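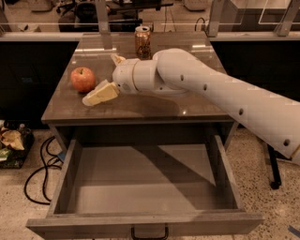 Rainer Wiegand had been told he could have the desk if he emptied it. It had belonged to his aunt, who ran the office at Gramance for most of her working life, and the firm was clearing the ground floor before the new tenants came in. He drove over after lunch and found it already pulled away from the others. The top was shinier than he remembered. There was a red apple on it and a gold-coloured can standing towards the back, and the drawer was open with nothing in it at all. He had brought two carrier bags for the contents. He folded them up again and put them in his coat.

Hadgu came down from the first floor with a form. He was a tall man with a cold, and he kept a handkerchief in his sleeve.

"You're the nephew," he said. "Sign at the bottom. It's number 206 on the list."

Rainer signed. He asked what had happened to the things in the drawer.

"What things?"

"She kept letters in there. She told me in January there were letters."

Hadgu looked at the list, which ran to nine pages, and turned to the one he wanted. Against 206 somebody had written desk, one drawer, cleared, 25 Sep 2020. The initials were hard to read.

"That could be Gillum," Hadgu said. "He does the clearing. He'd have put any papers in a box and sent it to the Brestemau store."

"Can I ring him?"

"You can try. He doesn't pick up much."

Rainer rang from the corridor and Gillum picked up straight away. Yes, he remembered the desk. He had found a bundle with a rubber band round it, and a ruler, and a tin of throat sweets. The sweets he had thrown out. The rest was in box 320.

"Did you read them?" Rainer asked.

"I read the top one, to see if it was business. It wasn't, so I stopped."

Rainer thanked him and went back in. Hadgu had gone upstairs again and left the form behind. Rainer moved round to the front of the desk and looked at it for a while. His aunt used to let him sit under it when he was small, with his back against the wall, while she typed. He had liked the sound the drawer made when she pulled it out over his head. 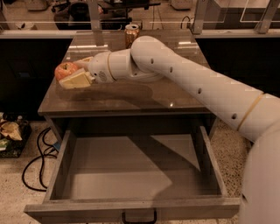 Would it fit in the car with the drawer left in?

It would, provided the back seats were folded down and the drawer was taped shut.

He had asked Hadgu this when he came down for the form, and Hadgu went off to find the tape. They carried the desk out between them to the car park. It was heavier than it looked. Hadgu had to stop once for his handkerchief.

The store at Brestemau was on the way home if he took the lower road. A woman at the counter brought out box 320 and slid it across to him. The bundle was on top of the ruler. He saw his own handwriting on the first envelope, very large and sloping, from the summer he was sent away to camp.

He put the box on the passenger seat and did up the belt over it.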